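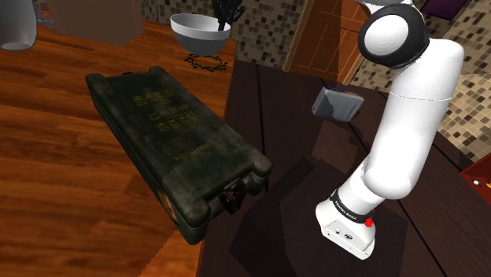
White robotic arm on a wooden table, simulated view.

Prosley training brewery – progress report, 8/24/25
Prepared by Paweena Ruangrit

Fermentation trials continued on the 100 litre vessel. Mash efficiency is steady at 90 per cent of target. The Wosgate yeast was slow to start below 20 degrees, so pitching temperature will be reviewed before the next brew. Evening course places stand at 115, all filled. Two items remain open – the replacement glycol pump and the Gokby malt invoice.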